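FOR IMMEDIATE RELEASE

Petance opens its Small Things Room in June, with kitchen odds and ends for every shelf

I have been selling housewares for longer than I care to put in print, and I've never been this excited about bowls. So let me just tell you: starting in June, Petance will have a whole room at the back of our store given over to the small stuff. Bowls, cups, pails, little cabinets, the things that end up on your counter and stay there for years!

My name is Stamatia Antoniadis and I run Petance with my business partner, Uchenna Edet. We've wanted to do this ever since the stockroom got too full to walk through (Uchenna did our inventory last winter and came back with 3,834 items, and he was not smiling). A lot of those were small pieces customers never saw, stuck behind the big pots and the ironing boards. Now they get their own door, their own lights and their own cash register.

The room will carry 40 makers to start. Seven of them are new to us, including Gela, a two-person workshop that turns wooden knobs and drawer pulls, and Naten, which makes plain stoneware in grays and off-whites. I've been eating my breakfast out of a Naten bowl since March and I'm on my second one only because my sister took the first.

"People come in for one measuring cup and leave talking about their grandmother's kitchen," says Uchenna. "I want them to be able to pick things up, open the drawers, carry a pail around for a while if they feel like it. Please do open the drawers."

We've also asked Manee Thongsuk to set up the tables. Manee has dressed store windows all over town, and her way of working is to mix things that were never sold together. She'll put a bucket by a spice drawer and leave it for a day, then come back and move one piece over by an inch. I used to think she was fussing. Then I watched what sold.

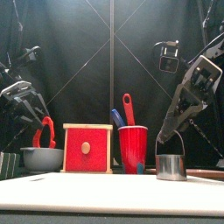

Color is a big part of it for Manee. She likes a lot of gray and bare wood and then red, and more red than I would dare to use at home. A red drawer front on a small wooden cabinet does a lot for a plain counter, and so does a tall red cup with the utensils standing up in it. I've got mine next to the stove now and I reach for it all day long. The shiny little metal pails are my other weakness (clothespins, onions, pens, you name it).

Prices in the room start at $2, and we've kept plenty of pieces down at that end so kids with pocket money can shop too. Gift wrapping is free through the end of June. We'll have coffee on from 10 a.m. every morning we're open, and Manee will be around most afternoons if you want to ask her about your own shelves. Bring a photo of your kitchen, she loves that.

For interviews, store visits or samples to borrow, ask for Anastasia Manolakis at the Petance front desk. She has the full list of makers and can set up a time with Uchenna, Manee or me.

###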